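Cinema > Visitor Information > Frequently Asked Questions

Frequently Asked Questions: The Reluvmont Film Season
07/04/2020 | By Ngọc Ung, Programming Office

How do I become a member?
Membership is open to anyone aged 16 or over. Applications are accepted online or by mail. The annual fee is $64 per household and covers two named adults. Membership begins on the date of payment and is valid for twelve months.

What does the fall season include?
The season opens in October with a program of war dramas and biographical films, followed by a series of restored features from the Pinheiro collection. Synopses, running times and age ratings are published on each film's page once the distributor has confirmed the booking.

Are foreign-language films subtitled or dubbed?
All foreign-language features are shown in the original language with English subtitles. Family matinees are the exception and may be dubbed. The version to be shown is stated in the listing.

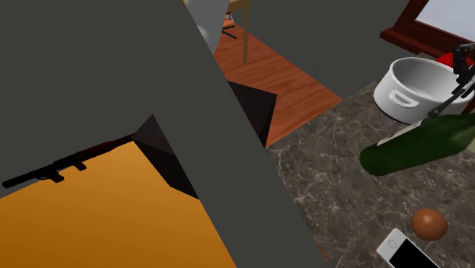 Nghĩa Dương writes that the listings should also state whether English-language films carry captions, as members with hearing loss cannot plan a visit without that information. The Programming Office agrees. Captioned screenings will be marked "CC" in all listings for the new season.

How many seats are there?
The main auditorium at Grernham has 467 seats. The Grumeck Room is used for documentaries and talks and has unreserved seating. Wheelchair spaces are available in both and should be requested at the time of booking.

May I exchange or return a ticket?
Tickets may be exchanged for another screening of equal value up to 30 minutes before the published start time. Refunds are given only when a screening is canceled or the film is replaced. Booking fees are returned in the same manner as the ticket price.

Are latecomers admitted?
Latecomers are admitted at the discretion of the house manager. Admission to talks and filmmaker discussions closes when the speaker is introduced.

Can I suggest a film?
Suggestions are welcome throughout the year and should include the title, director and year of release. The Programming Office cannot reply to each one individually. Some titles are not available for public exhibition in this territory.

Do you accept submissions from filmmakers?
Short films are considered for screening before selected features. Please send a viewing link and a one-paragraph synopsis to the Programming Office. Discs and drives cannot be returned.

This website uses cookies to remember your preferences and measure site traffic. By continuing to browse, you accept our use of cookies.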